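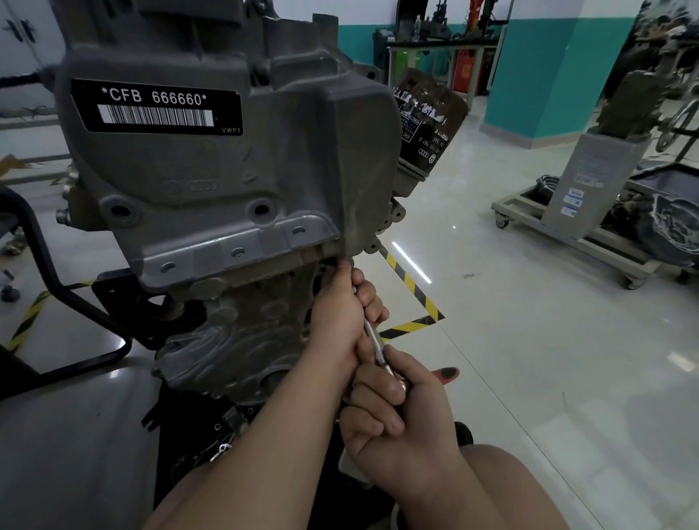 By Flostov Workshop Products

Brestura Line Assist for engine teardown and rebuild

Brestura is a two-arm robot cell for shops that take engines apart on a stand. It handles the lifting, sorting and repeat fastening. The close work stays with the technician: reaching a low flange with a slim tool, or feeling whether a bolt is starting straight.

The cell parks beside a standard engine stand and needs 33 inches of clear floor on one side. It reads the barcode on the engine's plate and loads the matching job sheet. The Clokum controller stores up to 634 job sheets, and shops can write their own.
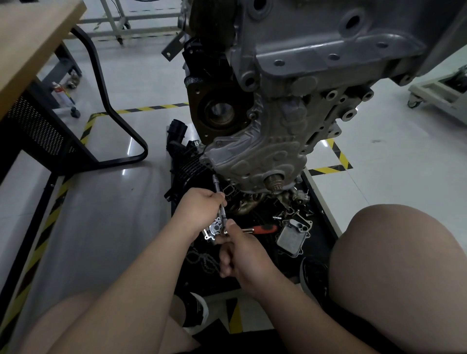 Extension bar and ratchet work at the lower end of the block, with loose parts on the stand base.

What changes for the crew

At the Nkuna rebuild shop, almost 70 percent of fastener steps moved to the cell. Technicians there now spend more of the shift on inspection and fitting, and less on running bolts in and out. Two people used to share a stand on heavy jobs. One now works the stand while the other preps the next engine – they swap at lunch.

Job sheets need upkeep, and someone on the crew has to own that. Plan on paid training time before the first live job. Hand tools stay at the stand, and the technician can pause the cell at any point with the foot switch.

Comments (3)

wrenchside: Does it sort small parts or just drop them in one tray?

torque_and_tea: We run it with divided trays. Gaskets still get sorted by hand.

bay4: Took our guys until April to trust it. Knees feel better – I still do the timing side myself.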